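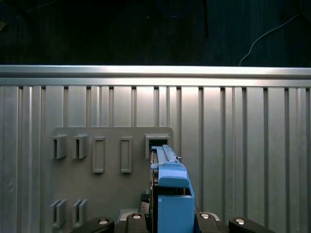
4. Adding a second drive for backups

Search this guide
Enter keyword Go
Filed under: Storage & Backup, Desktop Towers
Print this page | E-mail this page

Written by Canan Avcı for the Londness office. Checked by Ayten Gündoğdu, January.

This section covers fitting a second internal drive and setting Flamgate to copy your files onto it. The Flamgate box says "set up in moments." Allow an afternoon. The first copy alone can run past the end of the working day.

Before you start

Check how much you need to store. Sellers like to push the biggest drive on the shelf, and most desks here don't need it. Our shared accounts folder comes to 1,645 GB, so a 1,000 GB drive won't hold it and a 2,000 GB drive will, with less room to spare than the label suggests. The system reports a smaller number than the carton does. Go by the system.

CAUTION: A second drive in the same tower is one copy in one place. It will not help you after a theft or a flood, whatever the sales page says. Section 5 deals with the copy you keep elsewhere. Do not skip it.

Fitting the drive

1. Save your work and shut the computer down. Sleep mode does not count as off.

2. Switch off at the wall and pull the power cord from the back of the tower.

3. Take off the side panel. Put the screws in a cup. The Jonent cases are sold as "tool-free," but have a screwdriver ready.

4. Touch bare metal on the case before you handle the drive.

5. Find the drive caddy and take it out the way your case manual shows. Latches differ between cases. If it won't move, look for a second catch before you pull harder. 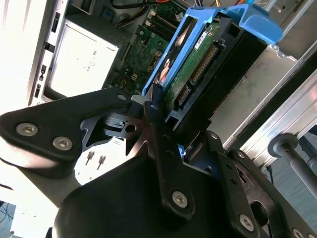 Fig. 4-1. Blue drive caddy in an open desktop tower.

6. Seat the drive in the caddy with its connectors facing the way the manual shows. Slide the caddy back in.

7. Connect the data cable and the power cable. Both plugs go in one way only.

8. Refit the side panel, plug in and start up.

NOTE: If the drive doesn't show up, it may only need to be formatted. Open the disk tool and look there before you send anything back. Morikawa phone support will tell you to reinstall the whole system. We have yet to see a case where that was the answer.

Setting up Flamgate

9. Open Flamgate and choose New Job. Decline the trial of the paid plan. It will ask again.

10. Pick your folders by hand. The "Smart Select" button left out our mail archive and took in the recycle bin.

11. Choose the new drive as the target. Read the drive name twice. Formatting the wrong one can't be undone from inside the program.

12. Set the job for 7 p.m. and leave the computer on.

Testing the copy

A green check mark means the program thinks it finished. It says nothing of whether the files will open.

13. Restore one document, one spreadsheet and one photo to a new folder on the desktop.

14. Open all three – really open them, and scroll to the end.

15. Repeat the test every month, and after any Flamgate update.

If a restored file won't open, keep the original where it is, delete the job and start again from step 9. The "Repair Job" option has not fixed one for us yet.

Next: 5. Keeping a copy off site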